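机器人社近况:在电脑里搬花瓶的这个冬天

各位家长、各位老社员,还有每次路过活动室都要探头进来问一句“你们今天又在弄什么”的老师们,大家好!又到了写社团近况的时候。上一期是去年11月发的,那时候我们还在为该不该参加奥尔索普杯(Ollthorpe)吵来吵去,吵到后来连晚饭都差点错过。现在可以告诉大家,我们报名了,而且报的是仿真组。

先给没跟上进度的朋友补一补课。奥尔索普杯分实机组和仿真组,实机组要自己带机械臂去现场,仿真组则是在主办方给的虚拟房间里写程序,让一只夹爪去完成各种家务活:拿东西、放东西、开抽屉、关抽屉。听上去像玩过家家,可是真做起来,一个下午能让人把头发抓成鸟窝。我们社的实机底子薄,能用的那条臂比几位高一同学入学还早,关节一转就咯吱咯吱响,所以大家商量之后决定先把仿真做扎实。这个决定我到现在还是觉得很对(虽然阿岚同学每次听到都要撇一下嘴,她是坚定的实机派)。

我们的队名叫 Fenemix,是投票投出来的。别问我什么意思,提名的同学自己也讲过好几个版本,每个版本都不一样。队里分成2个小组,一组管“看”,就是让程序弄明白东西在哪里、朝哪个方向;另一组管“动”,也就是夹爪怎么走过去、手指张多大、什么时候合拢。两组之间传数据用的小工具叫 Otex,是上一届学长留下来的,注释写得非常少,但是跑得很稳,我们一边抱怨一边天天用,在这里向学长们鞠个躬。

寒假之前我们一直在做最简单的题目,空桌面上放一个方块,夹起来,放下去。方块是很好说话的东西,六个面都平平整整,从哪边夹都差不多。到了这个学期,题目换成了真正像家里的房间,有窗户,有木门,墙上还挂着画,柜子上摆着各种形状不一样的小物件。第一次把这个房间载入出来的时候,活动室里“哇”了一片,有同学凑到屏幕跟前看木纹,看了好半天,直到指导老师 Hazem El Sherbiny 先生提醒他,我们是来写程序的,不是来买家具的。

眼下大家花时间最多的,就是柜顶的花瓶这一题。蓝色的小花瓶肚子圆、脖子短,紧挨着它后面平放着一本绿皮的书,右边还有一只碗。程序要让夹爪从上方下去,手指张开,对准瓶子,既不能碰到书,也不能去招惹那只碗。说起来就一句话,可是瓶口往外翻一点,瓶颈又窄,夹高了容易打滑,夹低了手指又要撑得很开,偏偏书就贴在后头。“动”组的同学为了手指该停在什么高度,在白板上画了一层又一层的草图,后来的人要想写字,只能写在白板的边框旁边。

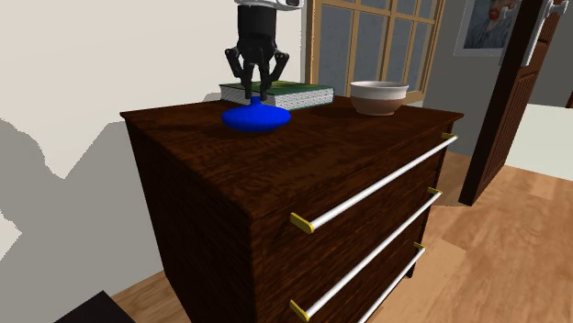
三个让我们头疼的地方

第一个是光和影子。以前的空桌面亮堂堂的,什么都看得清楚,换了房间以后,墙上有大片的影子,木头颜色又深,程序有时候会把暗处当成物体的一部分,兴冲冲地报告说花瓶比实际胖了一圈。“看”组的小顾同学想了个办法,把房间里的灯光随机调来调去,让程序多见见世面。这个办法很笨,可是很管用,误报少了许多,只是每次跑起来要等好久,等的时候大家就下楼去买烤红薯。

第二个是抽屉。柜子正面的抽屉装的是横着的长拉手,白色细杆子,两头有金色的小托座。我们本来打算做完花瓶就做抽屉,以为拉手这么长,随便抓住哪里往外拉就行了。结果试了几次,抓偏了一点,抽屉就歪着出来,卡在半路。Hazem 老师让大家放学回家,每人去拉一拉自己家的抽屉,分别抓左边、中间和右边,把感觉写下来。于是第二天收上来一叠很有意思的“抽屉日记”,其中有一位同学写道:“我妈问我是不是丢了钱。”

第三个是我们自己的耐心。从开学到写这篇稿子为止,花瓶这一题一共试跑了1,137次,每次的记录都存着。我不想把它写得太励志,里面有相当一部分是因为我们忘了改参数,同样的错误原封不动又跑了一遍。现在社里立了规矩,开跑之前要有另一位同学看过一眼,在本子上签个名字。规矩立起来以后,本子上最常见的签名是阿岚,她嘴上说仿真不过瘾,身体倒是每天都来。

新来的同学

这学期有3位新社员加入,都是高一的。其中一位以前完全没有写过程序,第一次来的时候坐在角落里,问能不能只负责记录。我们说当然可以,结果她记得特别细,夹爪从哪个角度下去、手指碰到了哪里、瓶子往哪边倒,都写得清清楚楚。后来正是翻她的记录,我们才注意到瓶子总是往同一侧歪,顺着查下去,发现是两个手指的闭合时间差了那么一点点。所以如果您家里的孩子对机器人有兴趣,又担心自己不会编程,请放心让他过来坐坐,活动室的椅子虽然不太舒服,人都是很好的。

关于经费和设备

也借这个地方说一声谢谢。安氏文具店(Ahn)赞助了300元,已经换成了一块新的移动硬盘,专门用来放试跑记录,旧的那块早就满得打不开文件夹了。如果哪位家长家里有闲置的显示器,尺寸不限,能亮就行,我们非常欢迎。眼下两个小组挤着看同一块屏幕,前排的同学得蹲着。

接下来的安排

花瓶这一题我们打算再做一段时间,把书和碗换换位置,看看程序还认不认得。之后就轮到抽屉了,抽屉日记已经贴在活动室门后面,欢迎来看,也欢迎来补充自己家的。提交程序之前,我们会办一次小小的开放活动,请大家到活动室来,亲手改几个数字,看看夹爪会走到哪里去。具体时间定了以后会贴在一楼的公告栏,小朋友也可以一起来,不过烤红薯请在门外吃完再进来,键盘已经清理过一次了。

机器人社通讯组
2023年2月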